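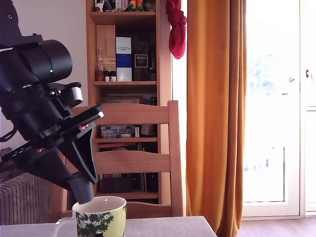 Um braço preto sobre uma caneca.

Imprimir | Enviar por e-mail

O cabo azul
21 de agosto de 2022 — por Nurura

Em março, quando a loja Giserar ainda ficava na esquina da padaria, apareceu uma senhora com um roteador embrulhado num pano de prato, como quem leva um passarinho ao veterinário. Contou-me que a internet lhe caía todas as noites à mesma hora, logo depois da novela, e que o neto já tinha desistido dela — da internet, esclareceu, não da avó.

Fui lá a casa no fim da tarde. O prédio Mogensen tem 32 apartamentos e um elevador muito vagaroso, de maneira que subi a pé, com a mala das ferramentas a bater-me no joelho. Ela tinha feito bolo de laranja (bolo de laranja com calda, que é coisa séria!) e não me deixou abrir a mala antes da segunda fatia.
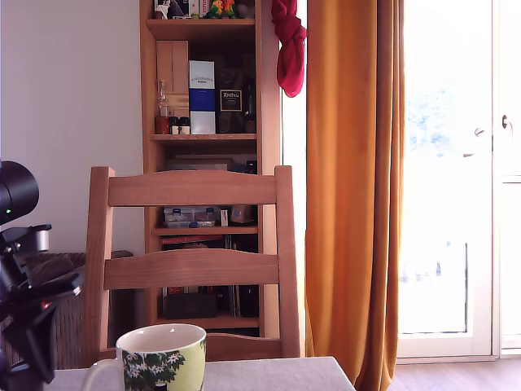
Cadeira de madeira clara e, atrás, a estante.

O cabo azul saía da parede, passava por baixo do tapete, dava a volta ao aparador e devia ter uns 12 metros, para um percurso que se fazia em quatro passos. Perguntei quem o tinha posto assim. Foi o meu marido, disse ela, ele gostava de folga em tudo.

Encontrei a ficha meio solta atrás do aparador, no sítio onde a senhora encostava a bengala quando desligava a televisão. Cravei uma ficha nova, testei a linha, reiniciei o roteador, um Tullix já velhinho. Trazia comigo um cabo curto, novo, e cheguei a tirá-lo da mala. Depois olhei para a volta que o azul dava ao aparador, tornei a guardar o curto e pedi-lhe apenas que passasse a encostar a bengala do outro lado.

Ela embrulhou-me o resto do bolo no pano de prato.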